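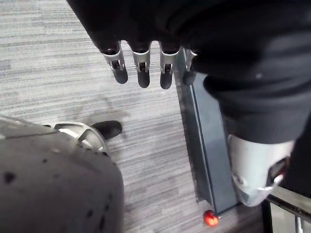

Liudmyla Yurchenko

Projets étudiants > Robotique > Zhuravel > Rapport de juin

Quand notre groupe a choisi les règles de sécurité comme sujet, on nous a prédit un semestre ennuyeux. Quelle erreur ! Écrire une bonne règle pour un humanoïde, c'est passionnant, et nous en avons gardé 11 (la première version en comptait bien plus, presque toutes illisibles).

La règle 5 est ma préférée : avant toute mise sous tension, les doigts pendent librement et rien ne se trouve entre eux. Elle tient en une ligne, tout le monde la comprend, et elle oblige à regarder les mains avant l'écran. La règle suivante concerne le sol : on dégage les câbles de la zone des pieds, ou on les fixe. Pylyp Didenko voulait ajouter une distance minimale de 500 mm entre une personne et la main pendant les essais. Nous l'avons adoptée pour le mode lent seulement, car le mode rapide demande une vraie analyse de risques, et ce sera le gros morceau de la suite !

Reste la question des vêtements du robot. Un tissu ample peut se prendre dans une articulation, mais il protège aussi des frottements. Notre texte demande donc un contrôle visuel des plis autour de chaque poignet, à noter dans le cahier d'essais avec l'heure et les initiales. 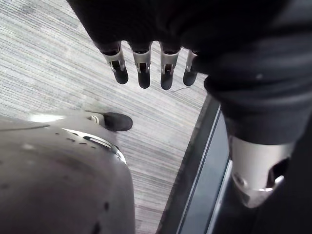
Erhan Öztürkmen trouve la règle 5 trop courte : il faudrait préciser qui vérifie, et que cette personne ne soit pas celle qui lance le programme. Je suis d'accord, et la formulation sera reprise dans la prochaine version, avec un modèle de cahier à remplir.

5 commentaires · 974 partages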